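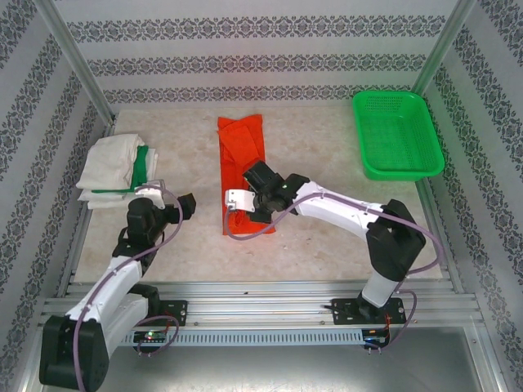
Home | Notebook | Methods | Sites | Contact

April 29, 2025
Posted by the Levcombe water bench

Well sampling, second round. Back from the Hasby road with the cooler, two sunburned forearms and a very thorough education in where people hide their wellheads. One was under a fiberglass rock. One was under a real rock, put there because the fiberglass rock blew away.

Plan was methane, chloride, barium and the usual field readings on the private wells downhill of the Hunon pad. We got all of them except the Salem Lane house with the dog. The dog and I have agreed to try again next week.

Purging. The protocol says pump until temperature, pH and conductivity settle, then fill. The protocol was written by somebody with a good pump. At the lane-end well, conductivity was still wandering after 90 minutes, and the owner came out twice to ask if I was planning to leave her any. I filled the bottles anyway and flagged the sample. If the chloride comes out odd, blame the purge before you blame the gas company. I'm writing this down now because in two weeks I will have forgotten and will be very excited.

Field meter drifted again. Read the check standard in the morning and it was fine, read it at lunch and it was high by 6 percent. Recalibrated on the tailgate. Everything logged between the second well and lunch has a D next to it in the field book. The D is for drift, although by lunch it stood for other things as well.

Bubbles. Three of the methane vials had headspace when I unpacked them, one with a bubble the size of a pea. Those are useless for dissolved gas and I've pulled them from the rack. All three came from the kitchen tap at the blue house, where the faucet has an aerator that wouldn't unscrew for love or pliers. There's an outside spigot behind the propane tank. Use it. The propane tank is a separate conversation, but please note it on the form, as a leaky fitting two feet from a methane sample is the kind of thing opposing counsel enjoys.

On that subject. The February round had the lane-end well at 2 milligrams per liter methane, and a copy of that number got to the township meeting before it got to our own spreadsheet. Since then I've heard it quoted as proof the pad is leaking and as proof that it isn't, once by the same man. It's a low number. Plenty of wells in that shale carry a little gas and did so before anyone drilled anything bigger than a posthole. It's also one sample from one well with no baseline, so it can't clear anybody either. I said this at the meeting and was thanked for my time in the tone people use for the wrong pizza.

The missing baseline is what really bothers me. Hunon says pre-drilling samples were taken. They may have been. What we've been sent is a summary page with averages across all the wells and no locations, which is like getting the average temperature of a hospital. Asked again for the individual results. Reply says the request is being routed. It has been routed since before the snow melted.

Blanks: the trip blank came back with a trace of toluene last time. I spent most of a day on that and I'm fairly sure it was the marker. Somebody (me) labeled the lids with the fat black one while the vials were open. Pencil on the labels from here on. I threw the marker in my desk drawer, where it can contaminate my sandwiches.

Isotopes. We have money for a handful of carbon runs, so they go to the wells with the most gas once this batch is read, plus one duplicate. I know everyone would like their own well done. At 200 dollars a vial everyone can have an opinion instead, and I've got plenty of those on file already.

Notes to whoever is on the bench tomorrow:

Metals bottles are acidified, tops taped. Alkalinity is not, and needs doing first thing.

The cooler drain leaks. Bottom layer of labels got wet and two of them slid off. I matched them back by fill time, and I'm confident about one.

Don't trust the GPS point for the fiberglass rock. It puts the well in the creek.

Chain of custody forms are in the clipboard box. I signed one on the wrong line and crossed it out with initials, the way you're supposed to. Please don't tidy it.

The ice in the break room freezer is sample ice. The tray says so in three places. It was low this morning and there was iced coffee on two desks.

Still to do: rerun the check standard cold, write to the blue house about the spigot, get dog biscuits (petty cash, put it under field consumables), ask again about the baseline.

Rain due overnight. If the creek comes up I'd like a grab sample below the culvert, before and after. Boots are in the truck. Left one has a hole.

Recent entries
Why the turbidity readings were wrong (it was the lens)
Levcombe gauge: dead battery, again
February round, raw field notes
Finding the old gas wells on the Salem map
Chloride from brine or chloride from road salt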